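From: Ada Melis
To: orton-archive-tech
Subject: Re: Checksum mismatches after the February move

Amedeo Marino wrote:
> The verify pass on the Poncombe share finished at 4:40 a.m. It lists
> 219 files with a different checksum from the one in the manifest.
> Sizes match on all of them. Should I restore these from tape, or is
> the manifest wrong? Philomena wants to release the old disks.

Please keep the old disks until this is settled. I would not restore anything yet.

I compared your list with the manifest Rosalba built before the move. The manifest has 1519 lines. All 219 mismatches fall after line 974, where the second batch was appended. Nothing in the first batch failed. A bad disk or a bad cable would not usually respect the order of a text file, so I looked at how the second batch was written.

The first batch was hashed in binary mode. The second was hashed on the Windows machine with the older script, which opens any file with a text extension in text mode and converts line endings before hashing. The file on disk is untouched, which explains why the sizes agree. The hash describes a version of the file that was never stored. Files in the second batch that already had plain LF endings hash the same either way, and those passed.

I tested 13 of the failed files by hand. With CRLF converted to LF, each one gives the value in the manifest. That leaves 206 I have not tested.

Proposed steps:

1. Mount the old disks read-only and hash the failed files there in binary mode. Compare against the new share directly, leaving the manifest out of it.

2. If the two sides agree, write the new values to a separate file. Do not edit Rosalba's manifest in place. We need the original to show what changed and when.

3. Check that the catalog thumbnails still resolve by path. They are not in the manifest and the verify pass skips them.

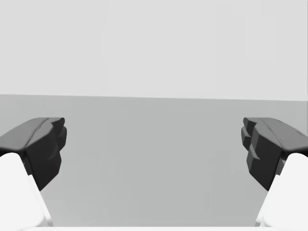
4. Replace the older script on the Windows machine. The current version has no text mode. Graziella has the install notes.

5. Rerun verify on the full share with the new file and post the summary line to the list.

Step 1 needs the old controller, so please check with Philomena before you book time on it. If any file differs between the two disks, stop there and send me the path and both hashes.

Ada

Share (0) | 2 replies in thread
List contact: Graziella Cattaneo | © Orton archive tech list | Back to top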